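Re: [manip-data] Episode start states and the vegetable task
2 comments | 0 shares

> We are at 877 episodes on the vegetable task across the Bralmont and
> Dirkville cells. The policy does fine until the basket position
> changes, then it reaches for where the basket used to be. Is anyone
> randomizing the container as well as the items? And do you keep
> episodes where the operator regrasps?

Yes to both, with some limits.

In Dirkville we move the container every 4 episodes and the vegetables every episode. The board stays put across the gap between the tables. Items may touch at the start. We used to space them out, and the policy trained on that data closed on two objects at once whenever a pepper was up against a cucumber.

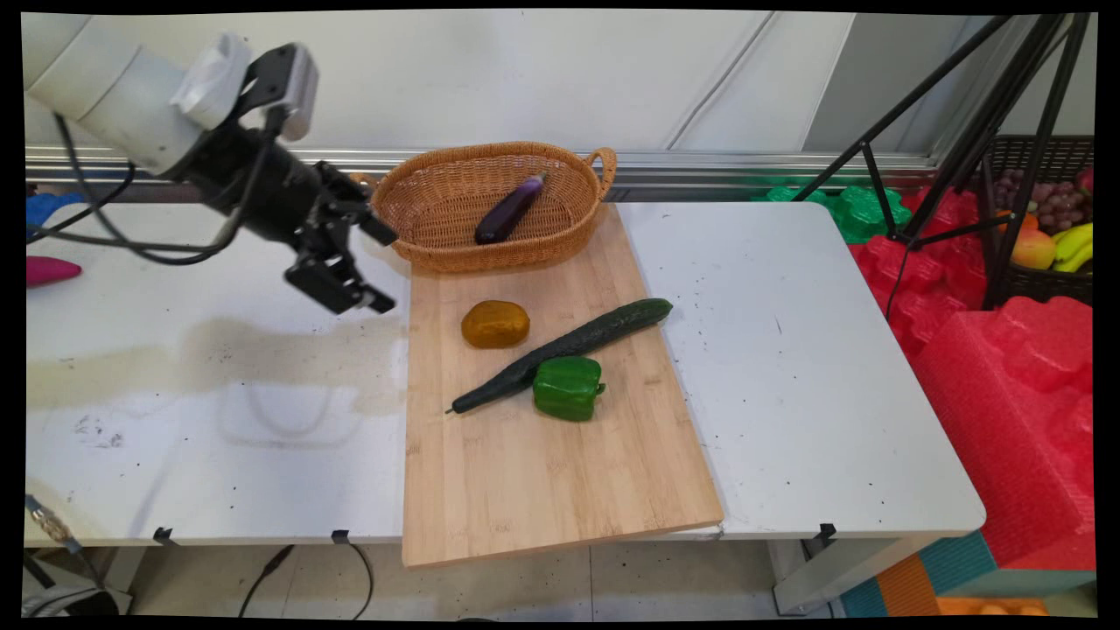 The arm should start with the fingers open and clear of the board. Start recording before the first motion command; our older episodes begin mid-reach and had to be trimmed or dropped. The Damovix export script does not check for this – you have to filter on joint velocity yourself.

Regrasps: keep them, but tag them. We allow 2 per episode. Past that, the operator aborts and the episode goes to the failure set, which we store under the same schema with the success flag at zero.

One open question for the Fajardo users. Do you vary what is already in the basket at the start, or always begin with it empty? Our empty-start policy hesitates over a basket that holds something, and I would like to know what ratio you settled on before we record more.

Share (0)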